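Imska informs customers and partners about a fault in the wrist joint of the Barus kitchen arm

Software update and free inspection offered to all owners; household trials in Meltetstead to start again in May

MELTETSTEAD. Imska, the maker of the Barus robot arm for home kitchens, today gives information about a fault which was found in the wrist joint of the arm during household trials in Meltetstead. No person was hurt. The company has stopped the trials, has written to all registered owners and has prepared a software update, which is available from this morning. A free inspection of the cable set will follow for every arm in use.

What happened

On a Friday evening a Barus arm in one of the trial kitchens was putting items back in their places after a meal. During this task the arm lost the signal from the wrist joint for a short time. In such a case the arm must stop at once and hold its position. It did not do so. It continued with the last known value, moved down too far and pressed a glass jar against the worktop until the jar broke. The person in the kitchen used the stop button, and the arm stopped as it should.

The household reported the event to our service line on the same evening. A technician visited the next morning, took the arm out of use and brought it to our workshop. We thank the household for the fast report and for keeping the broken pieces, which helped us to calculate the force.

Cause of the fault

The investigation was made by our own engineers together with Cuervo, the company which supplies the cable set and the connectors. It came to two findings.

The first finding concerns the cable. When the arm works for a long time with the head turned far back, the cable bundle is pulled against the connector. One contact in the connector can then open for a moment. In the workshop we repeated the movement with the returned arm and saw the first loss of signal after 2835 cycles. A new arm of the same series showed no loss in the same test, so we believe that wear has a part in it. How large this part is, we can not say yet.

The second finding concerns the software, and for this Imska alone is responsible. The control program should treat a missing signal as a reason to stop. In the version which was installed in the trial kitchens, a waiting time had been added so that the arm would not stop at every small disturbance. Customers had complained about such stops. The waiting time was set too long, and during it the arm was allowed to move. This change was tested with an arm in open space, but not with an arm working close to a surface. It should have been tested in both ways.

Which arms are concerned

The fault can occur in all Barus arms of the first series. There are 500 of these arms, including those in the trial households. The series is written on the label under the base, behind the letter S. Arms of the second series have another connector and another way of guiding the cable, and the waiting time was never installed on them.

We know of 3 cases in which the signal was lost during normal use. In two of them the arm was moving freely and nothing was touched. The third is the case described above.

What owners should do

Owners of a first series arm are asked not to use it until the update is installed. Please switch the arm off with the main switch at the base; the pause function in the app is not enough. If the arm is standing in a raised position, support the head with one hand before switching off, as it may sink slowly.

The update is loaded when the base is connected to the home network. It takes 10 minutes. During this time the light in the head is blue and the arm must not be touched or moved by hand. When the light becomes white, the update is complete and the arm can be used again with reduced speed. The full speed will be set free by the technician after the inspection of the cable.

Owners who have no network connection at the place of the arm can order a memory stick from the service line without cost. Owners who prefer to return the arm will receive the full price back. For this no reason must be given, and the original box is not necessary.

Until the inspection is done, we further ask owners to keep glass and hot pots out of the reach of the arm, and to check that the cables can move freely and are not caught behind another appliance. Children should not be alone in the kitchen while the arm is switched on. This last rule is already in the manual, but we repeat it.

Changes in our testing

Until now a new software version was tested in the workshop on a bare steel table. A kitchen at home is seldom so tidy. There are boards, packets and small bottles, often one on top of the other, and the arm must find its way between them and above them.

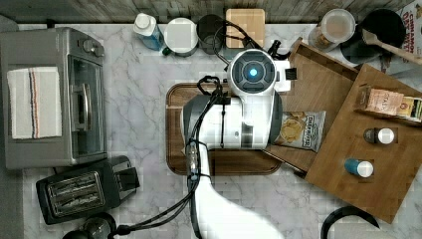
From now on every version must pass a test on a worktop with ordinary household things on it before it goes to any customer. In this test the signal of each joint is interrupted on purpose, one after the other, with the head close to the surface. The arm must stop each time without pressing on anything. A version which fails at one joint is refused as a whole.

We have also changed who may decide on such settings. A waiting time, a force limit or a speed limit can no longer be changed by the development team alone. The change must be signed by the safety office, which does not report to the head of development. Complaints about too many stops will be answered in a different manner, by looking for the source of the disturbance.

Cuervo is preparing a new holder for the cable bundle, which keeps the pull away from the connector. The first samples are in the endurance test. If the test goes well, the holder will be fitted during the inspection visits. Owners whose inspection takes place before the holder is ready will receive a second visit.

Restart of the trials

The household trials in Meltetstead will start again in May with the updated arms. Each household has been asked again for its agreement, and those who do not wish to continue can leave the trial and keep the kitchen fittings which were installed for it. The results of the trials, including all unplanned stops, will be published on our website at the end of each month.

The sale of the second series is not affected. Delivery times may however become longer by a few weeks, as many of our technicians will be busy with the inspection visits.

Imska apologises to the household concerned and to all owners who now can not use their arm as they expected. The written report of the investigation can be ordered from the press office in Meltetstead by journalists, dealers and owners. The service line is open every day from eight in the morning until eight in the evening for as long as the inspections continue.

About Imska

Imska develops and builds robot arms for private kitchens and for small canteens. The development, the workshop and the customer service are all in Meltetstead. Barus is the first product of the company for use at home.

Press contact: Imska, Press Office, Meltetstead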